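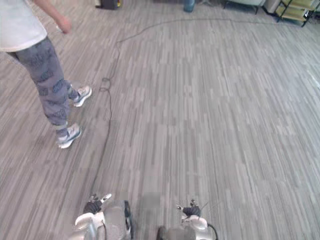
*Carpet tiles in a striated plank pattern, grays with some taupe and off-white.*

# Cleaning a carpeted lounge with a light-colored sofa

Thu 1 October

These are the steps we use for the lounge at Takel. The method works for most rooms with carpet tile and one big piece of smooth upholstery. Work from the top down, so that crumbs off the sofa land on carpet you haven't vacuumed yet.

## What you need

- Vacuum with a brush head and a crevice tool
- Two soft white cloths
- Bucket of lukewarm water
- Mild dish soap, a few drops
- Leather cleaner or vinyl cleaner, whichever your sofa's care tag calls for
- Spray bottle of plain water

Don't use colored cloths on a cream sofa. We had a blue one bleed onto a chair arm two years ago and the mark is still there.

## 1. Clear the seat

Take the throw pillows off and put them on a clean chair, not on the carpet. Shake each one outdoors if you can. If the cover unzips, check the label before washing it.

Move anything you need to from the side table, and check where the cables run before you start pulling a vacuum hose past them.

## 2. Vacuum the sofa

Use the brush head on the flat parts, on low suction. Change to the crevice tool for the seams. 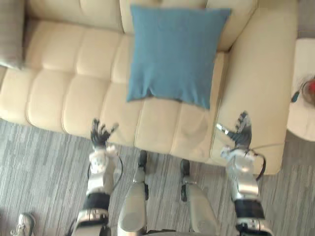

Tufted seats hold more dirt than they seem to. Press the padding down on one side of a seam with your free hand, run the tool along the stitching, then do the other side. Finish with the gap where the seat meets the back cushions and the one along the inside of each armrest.

## 3. Wipe it down

1. Try the cleaner on a hidden spot first, such as the lower back. Wait ten minutes.
2. Dampen a cloth and wring it out hard.
3. Wipe one section at a time, starting at the back cushions.
4. Go over the front of the seat and the tops of the arms twice. Hands and legs rub there the most.
5. Dry with the second cloth right away.

Keep water out of the stitching. If a seam gets soaked, press a dry cloth on it until no more moisture comes up.

## 4. Do the carpet

Vacuum once along the length of the planks and once across. Slow passes pick up more grit. A streaky pattern hides small stains, so get down low and look across the floor toward a window or lamp.

For a spot, mist it with water, blot, and repeat. Add soap only if water alone won't lift it. Rinse the soap out afterward or the spot will attract dirt.

If a tile won't come clean, swap it with one from under the furniture. Lift a corner with a putty knife, and turn the replacement so the pattern runs the same way as its neighbors.

## 5. Put the pillows back

Wait until the seat is fully dry. Plump each pillow from the sides and stand it against the back cushions.

We do steps 1, 2 and 4 weekly and the wipe-down once a month. Thắng Doãn keeps the spare tiles, so ask him before you order a new box.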